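September 5, 2022

## The robot club has a table, a backdrop and a lot of beans

I stopped by the Josberg robotics club last week because Ljubica Ionescu had been telling me since June that I had to come see what they were up to, and wow, I should have gone sooner! I meant to stay for a quick hello. I left when they turned the lights off.

The club has 18 members this year, most of them juniors, plus a couple of very determined freshmen who got in by showing up every single time until someone gave them a job. Their big project is teaching a robot arm to do kitchen chores. The part I didn't get at first is that they spend most of their time without the arm. A student holds a gripper in their hand, with a camera on it, and does the chore with that, over and over. Later on the arm is supposed to learn from all those recordings. The method is called UMI and the club is working with the "Fast" flavor of it, so of course they've put the name up in giant foam letters behind the table.

The goal is 500 good recordings before the Prodolside meet, and Amra Hodžić (she coaches the club and also teaches my nephew's physics class, small town) keeps the tally on a whiteboard by the door. Her private goal is 1,000. She told me that one quietly so the kids wouldn't hear, and then two of them heard.

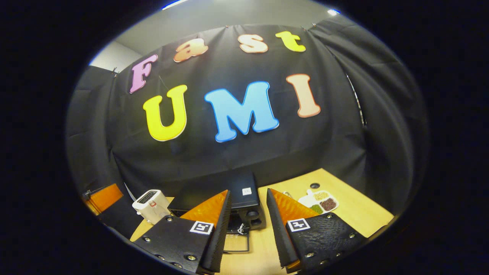 *The club's work table as the gripper sees it, with the beans and grains in their tray on the right.*

They let me try it, which was generous of them. I figured it would be like using salad tongs – it's a whole lot fussier than that! You have to go slow, you have to keep the camera pointed at what you're doing, and you can't stop in the middle to scratch your nose. My first three tries got deleted on the spot by a sophomore who was very polite about it. My fourth one got a "maybe." I'm still pretty happy with that maybe.

What I liked most was how much they argued. There was a good ten minutes on whether left-handed people should do their own set of recordings, and another long one on what to name the arm. Grelleo is ahead right now. Dwivedi has a loyal group behind it too, named for the street where the club used to meet, and I don't think either side is going to budge before the meet.

Money is the usual headache. Dues are 50 dollars for the year and Ljubica says that mostly goes to replacement parts and snacks, and she wouldn't tell me which one costs more. If you've got a spare tripod or a decent work light sitting in your garage, they'd love to have it. Drop it at the school office with "robot club" written on it somewhere.

New members can sign up through the end of the month, no experience needed, and you don't have to know how to code. Amra says they could really use a few more patient people with steady hands, so I guess I'm out.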